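Cavitz Bridge arrests

Last updated: 28th February

The Cavitz Bridge arrests were a mass arrest of demonstrators in the city of Jevness, carried out over one evening and the following morning in July. Police detained 170 people on the bridge and its eastern approach. Most were cited for blocking a public road and released without bail. The event is mainly known for the court case that followed, Thaweesak v. City of Jevness, which changed how the city handles people held at protests.

Background

The march was called to oppose a new use-of-force policy. Organizers had a permit for Tereck Street but not for the bridge. At the bridge the crowd, put by police at about 500, split into two groups. One turned back along the permitted route. The other sat down in the traffic lanes.

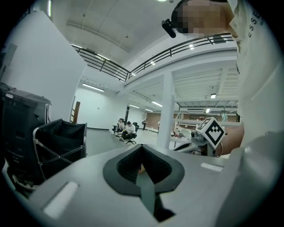
Person in a white T-shirt with dark lettering.

Arrests and processing

Officers gave a dispersal order by loudspeaker and began making arrests soon after. Detainees were taken by bus to the Geerts Street garage, which served as a temporary booking site. Each person was searched, photographed and given a wristband number. The county jail was used only for 4 people charged with resisting arrest — those charges were later dropped.

Several defendants said that they had not heard the order. The city's own review found that the loudspeaker could not be heard clearly on the eastern approach. 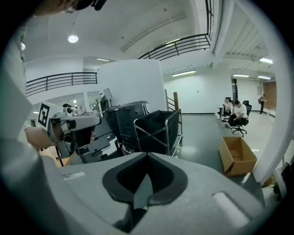
Vol. 4, p. 829

Court case

Kanokwan Thaweesak, one of the people cited, sued the city over the length of her detention and the release of her booking photograph before any charge was filed. Sem Visser, who had been arrested on the approach, joined as second plaintiff. The city settled before trial. Under the agreement it must repeat dispersal orders from more than one point, and it may not publish booking photographs of people held only on a citation.

The settlement did not rule on whether the arrests were lawful. Citations still open at that time were dismissed.

See also: Dispersal order; Booking photograph; Civil disobedience

Categories: Protests | Mass arrests | Civil rights cases | Jevness

Contact us | Copyright and terms of use | Back to top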